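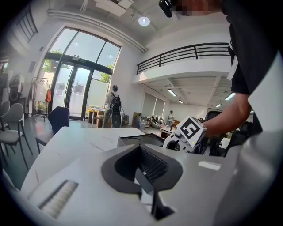

Baptiste Robotics Club Invites Neighbors to Open Lab on Sunday

Students will show the hand skills they have been recording for their competition entry

The Baptiste Robotics Club is opening its doors this Sunday, and everyone who has ever wondered what the students get up to in that big, bright hall with the arched glass entrance is warmly invited to come in and find out! The open lab starts at 2 p.m., admission is free, and guests are welcome to stay for as short or as long a visit as they like.

This season the club has 17 members, divided into four teams, and all of them have been working since the fall on a single project they call Plultar. The idea is to teach a robot arm ordinary tabletop chores from recordings of people doing them. The students pick up a pair of hand-held grippers, one for each hand, and carry out a task slowly and carefully while the movements are recorded. Then they do it over again, and again after that, with the objects shifted a little each time. (Parents who have heard a lot about boxes and lids over dinner this winter now know the reason.)

"When we started, I thought the programming would be the hard part, and it is hard, but I was surprised by how much we had to learn about our own hands," said Alaric Lindqvist, who founded the club and still coaches it. "You lift a lid without a thought your whole life, and then you try it with two grippers and find you have to decide where every bit of the motion goes. The students have been wonderfully patient with it, and with me."

The current task is built around a black square box, which the teams open and close and use for putting away small items. A practice session can last up to three hours, with students trading places at the table and looking over one another's recordings before anything is added to the club's shared collection, known as Losico.

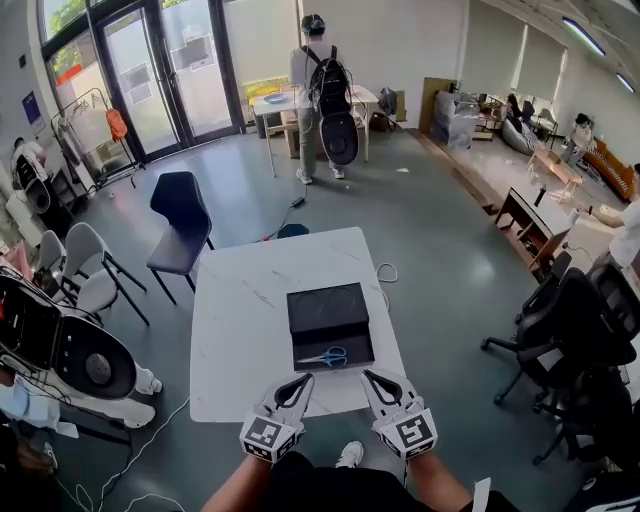 A pair of hand-held grippers at the practice table, with the box lid partly lifted and blue-handled scissors inside.

Plultar will be the club's entry at the Truvari Student Challenge in February, where teams from schools and community clubs present a robot skill and explain to the judges how it was developed. It is the third year the club has entered. Last year's group came home with a certificate for its written notebook, and this year's students, several of whom worked on those pages, are hoping to do at least as well with the live demonstration.

On Sunday, visitors can watch the teams at work, ask all the questions they want, and try the grippers for themselves at the table. Younger children are very welcome to take a turn with an adult beside them. Short talks by the students begin at 3 p.m., and Lindqvist will be on hand afterward to speak with families who are thinking about joining for the spring. No experience is needed, and the club lends members all the equipment they use.

Please wear comfortable shoes, as there is a fair amount of standing. Groups planning to come together are asked to let the club know ahead of time through the Baptiste front desk, where sign-up sheets for the spring session are also available.

About the Baptiste Robotics Club

The Baptiste Robotics Club is an after-school and weekend program for students interested in building, programming and testing robots. New members are accepted at the start of each session.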